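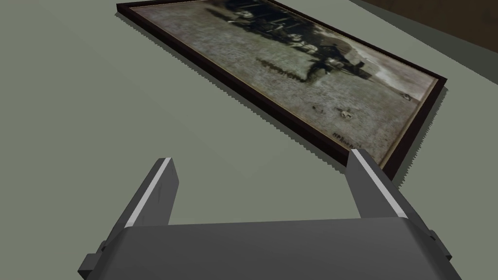

Framed print on the table, gripper fingers open, simulated wrist view.

Tamis build: frequently asked questions

What is Tamis?
Tamis is a two-finger arm and the simulation that goes with it. The arm is being built on a bench in a shared workshop. The simulation is used to test grasp code before it runs on the hardware. Both use the same controller, which is called Clerow.

Do I need the physical arm to try it?
No. Clerow runs against the simulator with no hardware attached. Set the target to "sim" in the settings file and start it as usual. With no target set, it looks for a serial port and exits.

Which views does the simulator give me?
One fixed view and one at the wrist. The wrist view always includes the palm and both fingers. Do not crop them out. The alignment check uses the inner faces of the fingers as its reference.

Why use a picture frame as a test object?
It is wide, flat and low. The fingers cannot close over the face, so the planner has to find an edge and approach it at an angle. A bad height estimate shows up right away as a collision with the table. Use the frame for edge grasps and the roll for everything else.

How far do the fingers open?
100 mm between the inner faces. Leave a margin of 10 mm when you plan a grasp. Wider objects have to be held by an edge or pushed.

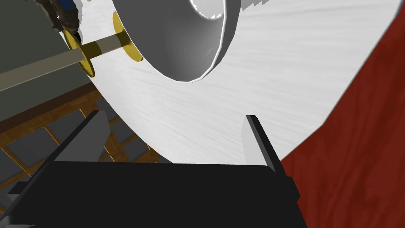 Why does the contact check report a touch on one finger only?
Contact is computed per finger, against the collision shape and not the visible mesh. The two shapes can differ by several millimeters on a curved part. With the white roll, the right finger is up against the flat face just inside the rim, and a pose like that can register on one side well before the other. Log both values and compare them. If the difference stays above 30 counts after the fingers stop, rebuild the collision shape with more segments.

Shadows and curved edges look jagged. Is that a fault?
No. The shadow map and anti-aliasing are set low to keep the step rate up. Raise "render_quality" for cleaner output. Physics results do not change.

Can I add my own objects?
Yes. Put the mesh and a mass value in the objects folder and run the Marar import script. Units are meters and kilograms. A mesh exported in millimeters will load, but it will be far larger than the table.

Why did my arm drift after the last update?
Release 17 changed the sign of the wrist joint offset. Delete the old calibration file and run the homing routine again. Simulated arms are not affected.

Does it work with the Fallia servo board?
Only for position control. Current feedback is not read yet, so grip force limits are ignored on that board.

Who maintains this page?
Shobha Hegde. Send corrections through the issue tracker, with the log file and the settings file attached.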